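Shoe Racks, Slides and the Great Hallway Reset

Happy new year, everyone! January 2022 is here, the boots are out in force, and the Zondwood newsletter is starting the year where most of our homes start: just inside the front door. We asked in the last issue what part of the house you most wanted to get under control, and 549 of you wrote back. The hallway won by a mile. (The drawer full of cables came second, and yes, we'll get to it.)

I'm delighted, to be honest, as I have been wanting to write about shoe racks for ages. I love a good shoe rack. It's a small piece of furniture that you use every single day, usually with your hands full, and when it works the whole entryway feels bigger. When it doesn't, you have a heap of sneakers and somebody hopping on one foot looking for the other half of a pair.

My favorite kind is still the plain two-tier rack. It's low enough to go under a row of coat hooks, and you can see everything on it without crouching down very far. The lower shelf is for the shoes you wear most days and the upper one is for the pair you kick off last thing at night. At Dedano, the little workshop out past the Flistum turnoff, they've been making them with shallow tray shelves, and I'm a complete convert. A raised board along the back means you can push a shoe into place with your toe and it won't slip down behind! 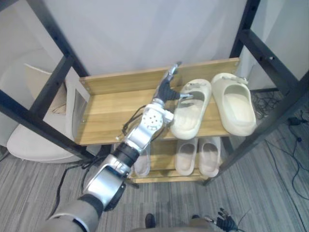

Cream slides on both levels of a two-tier wooden rack, with a raised board at the back of the upper shelf.

Chunky slides are the real test for any rack, by the way. They're wonderful to wear around the house, but those thick soles take up a lot of room, and a shelf that swallows flat shoes all day long can fill up fast with three or four pairs of these. Before you buy or build anything, grab the bulkiest pair in the house and measure from heel to toe, then measure the height too. If the heels stick out a little over the front, I wouldn't worry. If they stick out a lot, you'll be knocking them off with the vacuum every week.

A few other things I've picked up from your letters. Put pairs side by side and facing the same way — it sounds fussy, but it makes a stray shoe easy to spot. Leave a bit of open space on the top shelf so guests have somewhere to put theirs. Wipe the shelves down when you swap your winter shoes for your summer ones, and let wet boots dry on a mat before they go anywhere near bare wood. And check the screws now and then! Racks get bumped and leaned on, and five minutes with a screwdriver in July saves a wobbly shelf by fall.

If you'd like to make your own, the Dovhaniuk hardware store has kindly let us share its two-tier plan with readers. It's a friendly first project, with straight cuts all the way through. Send us a note with "hallway" in the subject line and we'll mail you a copy. We printed 1000 of them, so there are plenty to go around.

Next issue: coat hooks, and how high to hang them when half the household is under four feet tall. Send us your hallway photos in the meantime, tidy or otherwise!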